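Corner-slip fault

The corner-slip fault, also called phantom hold or simply "the slip," is a failure in robotic cloth handling in which a two-finger gripper loses a fabric corner while its controller goes on reporting a secure grasp. The robot then carries out the rest of its task with nothing between its fingers, or with a single layer of cloth where it should have two. The fault is best known from the Kellov folding cell, a towel-sorting and folding robot built by Kadesport, and the long hunt for its cause is one of the most enjoyable detective stories in small-scale automation.

Background

Towels are wonderfully difficult objects for a robot. A metal part has one shape and keeps it. A towel has as many shapes as there are ways to drop it, and its corners may be tucked under, rolled up or hidden inside a fold. The Kellov was designed around a simple idea from Nurhan Değirmenci, its lead mechanical designer: find any one corner, pinch it, lift, and let gravity do the sorting. Once the towel hangs freely, a second arm can find the next corner by following the hem.

The method depends entirely on that first pinch. Terry cloth makes the pinch harder still, as its loops compress under light pressure and spring back unevenly. A fingertip may close on loops alone and never reach the woven base underneath. Such a grasp feels solid to a motor for a moment and then lets go, often halfway through the lift.

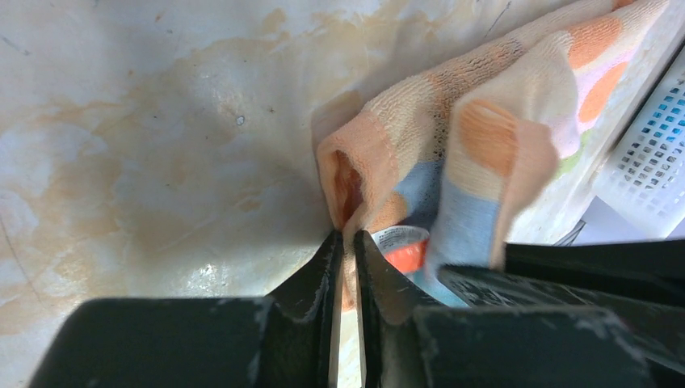
Fingers of a dark gripper pinching the corner of a folded, printed terry towel, seen from the wrist.

Discovery

The fault came to light during a trial at Flesten, a laundry with a mixed load of bath towels, hand towels and children's prints. The cell had passed its acceptance test with plain white stock. In January, operators began finding towels draped over the rim of the output bin and, on one memorable morning, a neat stack of folds that contained no towel at all in three of its positions. The controller log showed every one of those cycles as complete.

Lalit Dhillon, then the night operator, kept a paper tally beside the machine. Over 343 cycles he marked 8 in which the gripper traveled to the folding table empty. The software had recorded none of them. His tally sheet, coffee ring and all, was later copied into the first fault report and remains its most quoted page.

Cause

Two separate weaknesses had to line up for the slip to occur.

The first was mechanical. The fingertips had been finished with a hard, smooth coating that resisted lint very well. With use, the tips picked up a fine film of fabric dust and detergent powder, and friction dropped. Umesh Upadhyay, who ran the bench tests, found that a freshly wiped pair of tips could hold a damp bath towel through a full lift, while a dusty pair released the same towel under a gentle tug.

The second was in the grasp check. The controller decided whether it was holding something by reading motor current at the instant of closing. If the current rose past a threshold, the grasp was marked as good, and that mark was never looked at again. Compressed loops produced exactly the rise the software wanted to see. When the loops slid free a moment later, the fingers closed the last small distance and the current stayed high, as the tips were now pressing against each other. To the controller, an empty pinch and a perfect one looked the same!

Shivam Bansal demonstrated this in a beautifully simple way. He ran the cell with no towel on the table, and the log reported a successful fold.

Safety aspects

The slip was first treated as a quality problem. That changed after a dropped bath towel fell across the guard opening on the infeed side, and an operator reached in to pull it clear. The arm, still convinced it was carrying the towel, swung back along its normal path. The light curtain stopped it in time and no one was hurt, but the event was reclassified as a near miss and the trial was paused.

The review by Arnar Hviid made a point that has since been repeated in many training rooms: a dropped load invites a hand. Any fault that leaves material lying within reach of a moving arm has to be handled as a safety matter, even when the load is as soft as a face cloth.

Correction

The repair went in as two changes. The smooth fingertips were replaced with ribbed silicone pads, and wiping them became part of the shift routine. The one-time current check gave way to continuous monitoring of finger position, so that any further closing during a lift now counts as a lost grasp. On a lost grasp the arm stops, opens, and waits for a person to press reset. Early versions retried on their own, and this was dropped after the Flesten review.

The test procedure was rewritten as well. Acceptance now calls for 80 lifts with deliberately dusted pads, using patterned and plain towels in mixed sizes, and 2 runs with an empty table. The empty-table run is known among technicians as the Bansal test.

Related faults

The double pick, in which the gripper takes two towels at once, is sometimes confused with the slip because both end in a bad fold. It has a different cause and is usually caught by weight. The Ghauri snag, named for the hem-following tool on which it was first seen, occurs when a loop of terry catches on a worn fingertip edge and the towel will not release at all.

See also

Grasp verification
Light curtain
Deformable object handling
Hem following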